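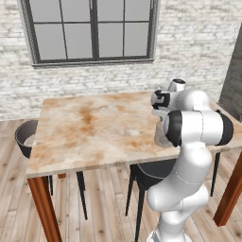
Durngate Seed Library opens its doors again!

After a long winter of sorting, labeling and begging for spare jam jars, the seed library is back on the second floor of the Durngate reading room, and it is bigger than ever. We now have 200 packets on the shelves, and plenty of them come from gardens within walking distance of where you'll be standing when you pick them up.

If you haven't used it before, it works a lot like borrowing a book (only you plant the book). Take up to 13 packets per household, grow what you like, and let a few of your best plants go to seed. Bring some of that seed back in October, dry and in a paper envelope, with the name of the plant and the street it grew on. Please don't use plastic bags, as we lost a whole batch of lovely pole beans to mold last year and I'm still sad about it.

I am so excited about the tomatoes this time! Ilham Pillai has given us a small yellow one she calls Rornham Early, which ripened on her north-facing balcony well before anything in my own yard did. It's a bit late to start tomatoes from seed now, so she has potted up some 20 seedlings for anyone who wants to try it this summer. They'll go fast. There's also a purple basil, two kinds of dill, and a climbing squash that needs far more room than you think it does. Mine went over the fence and into the neighbor's pear tree.

Still good to sow in June: bush beans, cucumbers, carrots, beets, chard, zinnias and sunflowers. Soak your beet seed overnight first and thin the carrots early, even though it hurts.

We're short on lettuce, peas and anything that bees love, especially borage. If you have old seed at home and you're not sure it will sprout, bring it anyway and we'll test a pinch on damp paper towel.

The library is open Tuesday evenings from 6 to 8 and Saturday mornings from 9 to noon. Seedlings are by the back stairs.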